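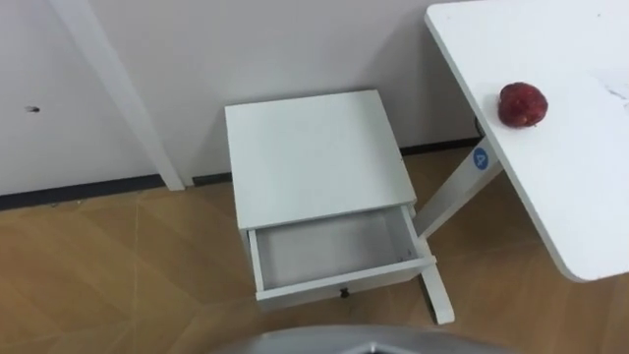
Why does a robot that can open a drawer a hundred times in a row suddenly fail to notice that the drawer is already open?
Usually it trusts its own notes more than its own eyes. Somewhere in its memory the drawer is still listed as shut, and the plan it is following was written for a shut drawer.

Chapter 8
When the Robot Believes the Wrong Thing

I have a soft spot for the fault that opens this chapter, partly because it cost me most of a February and partly because I have never met a better one for teaching. We were running a household helper at Escobedo, a test apartment with a few rooms of plain furniture, and the job was as dull as could be: open the nightstand drawer, pick up the apple from the desk, put the apple in the drawer, close the drawer. The control software was a package called Testetora, and by then we all thought we knew it pretty well.

On run 1707 the robot opened the drawer, paused for 13 seconds, and then drove its arm forward as if the drawer were still closed. The drawer front took the push, the whole cabinet slid back and hit the wall with a bang you could hear down the hall, and the arm kept pushing until the force limit finally cut in at 40 newtons. The furniture survived. My colleague Helju Ozoliņš, who had her hand over the stop button and had not quite pressed it, went off to make tea and came back with a list of questions, and those questions became the outline of the pages you are about to read.

Her first one was simple. What did the robot think was true at the moment it moved? We pulled the log and found that the message saying "drawer open" had been sent but never stored, lost during a short network dropout. After the pause the planner woke up, read the old value, and started again from step one. Every single part had done what it was built to do, and still we had a cabinet against the wall.

We will come back to run 1707 several times, so it is worth getting comfortable with it now. In Section 8.1 we look at how a robot keeps track of the state of things around it, and how that record goes stale. Section 8.2 deals with restarts and pauses — a much richer source of trouble than most beginners expect. Section 8.3 is about force limits, and why ours was set far too high for work near people. Before you go on, take a sheet of paper and write down every fact the robot needed to have right before it moved its arm that second time. Keep the sheet somewhere handy, as you will be adding to it in the first exercise.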